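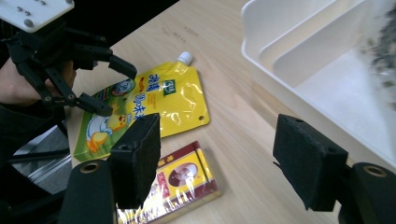 I make this broth most Saturdays, usually half asleep, and it couldn't be simpler. Put a handful of dried soup mix in a big bowl, cover it well with cold water and leave it for 22 minutes. It swells a lot — use a bigger bowl than you think!

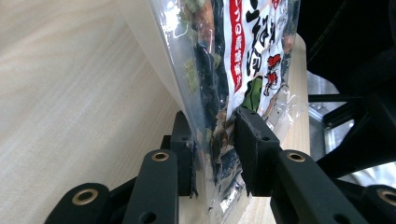
Dried soup bits, still in the bag.

Tip the lot into a pan, water and all, add 2 slices of ginger and simmer gently. Salt goes in last. I freeze any leftovers in old yoghurt pots.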